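4.3 Safe work near windows and curtains

This section is for operators who teach or supervise the arm in a furnished room. Read section 4.1 (Emergency stop) first. The rules were written for the Siltudholm rooms, but they are also valid in Irnness.

Before you start

1. Check that the emergency stop button is in your reach and that no cable lies over it.

2. Set the speed limit to 6 percent for the first approach. Do not raise it before step 7 is finished.

3. Close the window. A moving curtain can come between the fingers faster than the operator can react.

4. Look at both finger linkages. All bolts must be present and must sit flat. If a bolt turns by hand, stop the work and inform Merike Vītola.

Approach

5. Open the fingers fully and keep the gap between the fingertips empty. Bring the gripper in front of the curtain and stop at a distance of 600 mm from the fabric.

6. Look at the wrist camera picture. Both fingertips must be visible, with nothing between them, before you continue.

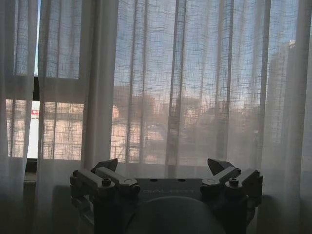
7. Check the exposure. With daylight behind a sheer curtain, the gripper is seen dark against bright fabric and its lower parts are lost in shadow. Set the exposure on the fingertips, not on the sky. Wait until the value is stable, then lock it.

Note: Do not use the buildings behind the window as a reference for distance. The depth value through thin fabric is not reliable. In our trials at Strazds we got readings of around 3,000 mm when the curtain was much closer.

CAUTION: Pointed fingertips can catch in an open weave. If the fabric is caught, do not pull the arm back. Press the stop, open the fingers by the hand release and free the fabric slowly.

CAUTION: Never put your hand between the linkages while the drive has power. The pivots can pinch also during a small movement.

After the work

8. Move the gripper away from the window and set the arm to the rest position.

9. Write any contact with fabric or glass in the log, with code 799, also when there is no damage. Zaid Mahasneh reads the log each morning at 8:30.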